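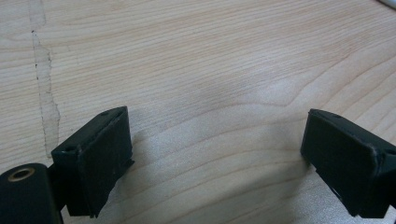

How a Tree Keeps Its Own Diary

Trees do not write, but they do keep records. Every year that a tree is alive, it adds a new layer of wood just underneath its bark. The layers stay inside the tree for as long as it stands, and scientists can read them much as you might read the pages of a diary.

What is a growth ring?

In places with a cold winter, a tree does not grow at the same speed all year. It wakes up in spring, often in March or a little later, and grows quickly. The wood made at this time is pale and has large cells, which carry plenty of water up to the new leaves. In late summer the tree slows down. The cells it makes then are small, with thick walls, and the wood looks darker. In winter, growth stops.

One pale band and one dark band together make one growth ring. A tree stump with 43 rings was therefore close to 43 years old when it was cut.

Why do boards have wavy lines?

If you cut straight across a trunk, the rings look like circles. If you cut along the length of the trunk, you slice through the same rings in a different direction, and they appear as lines. A board cut through the center of a straight trunk has lines that run side by side. A board cut nearer to the outside may have curves, arches and long U shapes. This pattern is called the figure of the wood. A knot is the place where a branch once grew, and the lines bend to go past it.

Wide rings and narrow rings

A wide ring usually means a good year, with enough rain and sunshine. A narrow ring may mean a dry summer, a very cold spring, or a year when insects ate many of the leaves. Sometimes a dark scar shows that a fire passed by and the tree survived it.

Modupe Bassey, who looks after the wood collection at the Brollside Museum of Woodland Life, keeps a slice of oak from the Surkness valley. Near the middle are 21 very narrow rings. "The young oak was standing in the shade of bigger trees," she explains. "Then the rings become wide, so we think a large neighbor fell and let the light in."

Do scientists have to cut the tree down?

No. They use a hollow drill called an increment borer, which takes out a thin stick of wood called a core. The tree can go on growing afterward.

Very old trees are especially useful. Some bristlecone pines in the western United States have lived for more than 4,000 years. Their rings tell us about weather long before there were thermometers – and long before most of the cities we know today.

Words to know

Bark: the outer covering of a tree.
Core: a thin stick of wood taken from a living tree.
Dendrochronology (DEN-dro-kruh-NOL-uh-jee): the study of tree rings.
Figure: the pattern seen on the surface of a piece of wood.

Text by Funmilayo Uzor for the Brollside Museum learning pages.

We use cookies to help this website work properly and to understand how it is used. You can accept all cookies or change your settings at any time. Accept all | Cookie settings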